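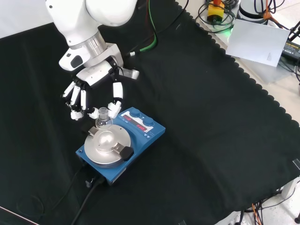
1/ Notes on grasp planning for small clear glassware, for anyone fighting the same problem. The arm and hand are off the shelf. Everything in this thread is about the software between the depth image and the finger commands.

2/ Transparent vials are bad input for a stereo pipeline. You get a hole where the body should be and the cloth showing through it. Our first planner (Trinidia, now retired) treated the hole as free space and happily routed a finger through it.

3/ Current stack: Koyama does segmentation and pose, Drikix does the motion planning and collision checks. They talk over one message type: object pose, covariance, timestamp. We tried passing full meshes between them and the latency was not worth it.

4/ Pose comes from the silhouette and a known CAD model, fitted per vial type. Depth is used for the table plane and for opaque things only. The black cloth helps the segmenter a good deal. Highlights on round glass still produce false edges, and the flask on the hotplate is the worst offender.

5/ Training set for the segmenter is 3,151 labelled images. 1,112 of those are glass partly behind fingers. Adding them made more difference than any change to the network.

6/ Pregrasp: fingers on one side, thumb opposed, tips held clear of the cloth. Drikix scores candidates on clearance first and contact quality second. With a flask neck this close to the vial, most of the nicer-looking grasps fail on clearance anyway.

7/ The clamp arms round the flask are modelled as capsules, padded by 8 mm. Less than that and calibration drift eats the margin. More and the planner finds no path at all.

8/ Cables are not modelled. Drikix gets a keep-out volume for the far side of the table and that is the end of it. Evdokia Zervas has a branch that tracks them as splines. It works in sim and I have not merged it.

9/ Closing is position control until first contact, then a switch to a current limit per finger. The switch used to be global, so the first finger to touch would stop the rest and the vial tipped towards the thumb. Per-finger state machines fixed it. Should have been that from the start.

10/ Replanning is capped at 80 ms. If there is no valid plan by then the hand holds at pregrasp and asks for a fresh pose. Hưng Hứa wanted a longer budget, but past that the covariance from Koyama is stale and you are planning against a guess.

11/ Open issue: pose flips on vials with rounded shoulders when the neck is occluded. The fit has two minima of nearly equal cost. Currently breaking the tie with the previous estimate, which fails on the first one.

12/ Config and the replay tool are in the Ramolberg repo under planning/glass. The replay tool needs the February message definitions. Older logs will load but the covariances come out as zeros.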